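Gramgate

I wrote this little script so I could embed photo galleries in my web maps without fighting the pop-up window every time. Paste in your gallery link, pick a size, and it hands you back a line of embed code (that's the whole trick!). 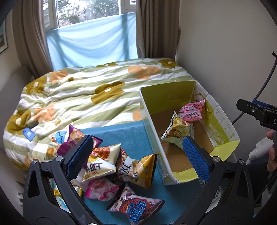
Captions over 200 characters get trimmed, so keep them short. You can set the slide delay too, I like 7 seconds, and add loop=1 if you want it to start over at the end.
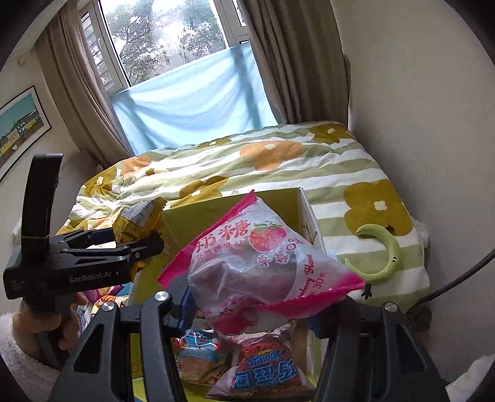
Known problem: galleries with more than 300 photos load slowly on phones. Diane Turcotte sent me a fix for the sideways scrolling and it's in the August version, thanks Diane! Still to do: keyboard arrows, and a dark theme that doesn't hide the close button.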